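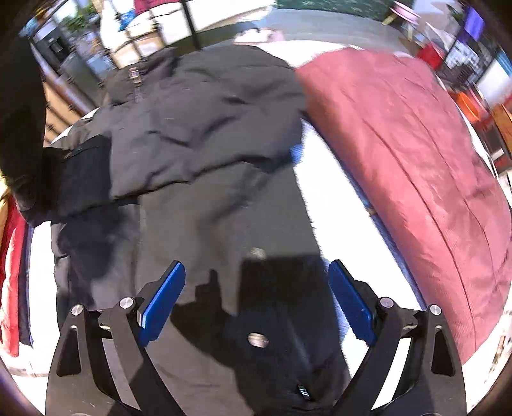

## 4. Folding and packing a puffer jacket

Okay, puffers. I put this section off for as long as I could, because a puffer is the one thing in the laundry pile that fights back. Shirts and blankets stay where you put them. A puffer slowly fills up with air again and slides off the table while you're looking for the bag. I've been using the steps below since August and they work on everything I own, including the big ugly one I wear to shovel.

You'll need a clear patch of table (or a bed, if your back is fine with that) and the storage bag from section 2. I use the medium Furard bag for one adult jacket. Two will go in if they're both thin, but you'll be sitting on it.

**Before you start:** the jacket has to be completely dry. Feel down inside the cuffs and along the bottom hem, where the filling likes to stay damp long after the outside feels done. If you're not sure, give it another night on the hanger.

1. Empty the pockets. All of them, and the inside one too! Nadine Matar packed hers away with half a granola bar in it and I still hear about that.

2. Lay the jacket on its back, front facing up. Shake it once by the shoulders first so the filling isn't all sitting at the bottom.

3. Close the main zipper all the way, then the pocket zippers. Tuck the little metal pulls flat against the fabric.

4. Press the snaps closed, if your jacket has them. Start at the bottom and work up - if you start at the top you'll end up one off, and then you get to do it again.

5. Smooth it out with your forearms, from the middle toward the sides. It won't go truly flat and it doesn't need to. You're just getting rid of the big bunched-up folds.

6. Fold the sleeves in across the front, one over the other. Try not to let them twist at the shoulder.

7. Fold each side in toward the middle so you have a long strip, a little narrower than your bag.

8. Roll from the hem up to the collar. Go slowly and lean on it as you go, so the air has time to get out through the neck.

9. If there's a hood, turn it inside out over the roll like a sock. It holds the whole thing shut while you reach for the bag.

**Caution:** don't roll with a zipper open. The teeth will catch the lining, and I have a jacket with a 3-inch rip that proves it.

**Caution:** snaps and zipper pulls can mark suede-like blankets and anything else with a soft brushed surface. Keep those in their own stack, folded, and don't put them in the same bag as a jacket.

**Note:** Ga-eun Seol skips the rolling and folds hers in thirds under a couple of heavy books. It takes longer but the creases come out softer, so try it if you have an expensive one.

### If it won't stay rolled

You probably went too fast at step 8. Unroll it halfway, press, and go again. If it still pops open, use a wide elastic or a soft belt. No string, please, it leaves dents in the quilting that take forever to fluff out.

### Getting it back out

Unroll it, shake it hard, and hang it up overnight before you wear it. It'll look sad and skinny at first. For down, I also run it in the dryer on low with 2 clean tennis balls, but check the care label before you try that.

Red or other bright things that haven't been washed yet go in section 5, with the colors.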